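I finally sorted out the desk cables (and I am way too happy about it)

So this has been my February project, and I have to tell you, I did not expect to get this excited over a power strip. But here we are!

For the longest time everything on my desk charged off one wall outlet and a chain of adapters. The lamp went into the speaker's spot, the speaker went into the printer's spot, and the printer mostly went without. Every time I wanted to print a shipping label I was on my knees with a flashlight in my teeth. Mei-kuen came over to borrow my label maker, took one look underneath and said, "You have to fix that before I come back."

She was right, so I pulled every single thing out and laid it all on the rug. Six cords! Two of them belonged to gadgets I gave away when I moved (one was for a Humley radio that I still kind of miss). Those went straight into the recycling bag for the electronics drop-off.

Then came the fun part. I wanted a strip that lives up on the table while I work, where I can see it and reach it. Plugging something in without crawling is such a luxury, I can't even explain it. I like the ones with buttons along the top, and a splash of color on the sockets helps my tired eyes at 11 at night. A white strip with a black plug going in is about as easy to read as it gets, and setting the strip down on a diagonal gives bulky plugs a bit more elbow room.

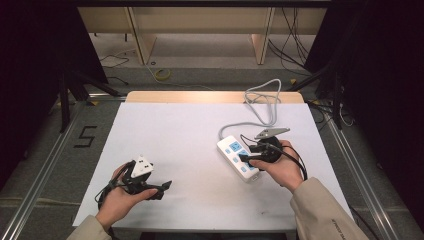 What I did with the extra cord

My strip came with way more cord than I needed, and for two days it sat in a big knotted loop behind the desk. I tried winding it up tight, which looked great, but my friend Marwan (he does stage lighting, he has opinions) told me to keep it in wide, easy loops with no sharp bends. Now it hangs from a hook with one soft fabric tie, and I love it.

I also wrapped a bit of masking tape around each cord near the plug and wrote on it: lamp, speaker, printer, phone. My handwriting is terrible and it still works beautifully. The printer has its own socket at last!

Next up is the shelf by the bed, where my reading light and an old Plistov clock are fighting over one outlet. Sawsan has promised me a handful of her spare fabric ties, the green ones, so I'm waiting on those before I start.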